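Gretora Community Choir Archive: progress report to the Drullov Fund
12 June 2025

Hi Svenja,

You asked for something short and readable this time, so I'm skipping the template and just telling you how it's going. Mostly well! We're further along than I thought we'd be back in November, when half the shelves were still in my hallway.

First the numbers, as I know you need them. We now have 3009 pieces of sheet music in the catalog, and 109 of those are handwritten, including a set of carols by a schoolteacher from Marti that I can't find anywhere else. I got a little carried away with those carols (two whole evenings, sorry) but I do think they're the best thing in the collection. Fabian Thaler has been playing them through on the piano so we can work out which pages belong together. Whoever stored them had no interest in page order.

The catalog itself is up on Ciradard, and anyone can search it by title, composer or voicing. Searching by first line is not ready yet. I'd promised that for spring and I missed it. The trouble is that the older hymns come in three or four spellings each, and I have to pick one and then cross-reference the rest by hand. I'd rather do it slowly than have people give up after one try.

Lending has started too. So far 16 choirs have signed up, most of them small, and a couple have already asked if they can keep things through Christmas. I said fine. We may need a proper rule about that, but I'd like to see a full season first.

On money: we're $500 under on shelving, since the library in Marti let us have their old units for the cost of the van. I'd like to move that over to acid-free folders, which went up in price again. Can you let me know if that needs a form or if your okay by email is enough?

What's left before the final report: the first-line index, the last boxes of men's voice arrangements, and a short guide for choir directors who want to borrow. Fabian has a draft of the guide and it's good, just very long. We also want to hold an open singing evening with the Marti carols, and I'd love it if you came. No singing required, though there'll be cake and you may find yourself handed an alto part anyway.
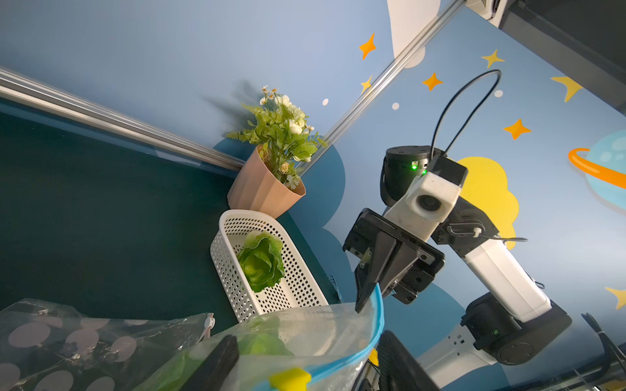 Can a choir make its own copies of the music it borrows?
Only where the piece is out of copyright, and the catalog entry for each title says so. For everything else, choirs sing from the borrowed set and send it back to us.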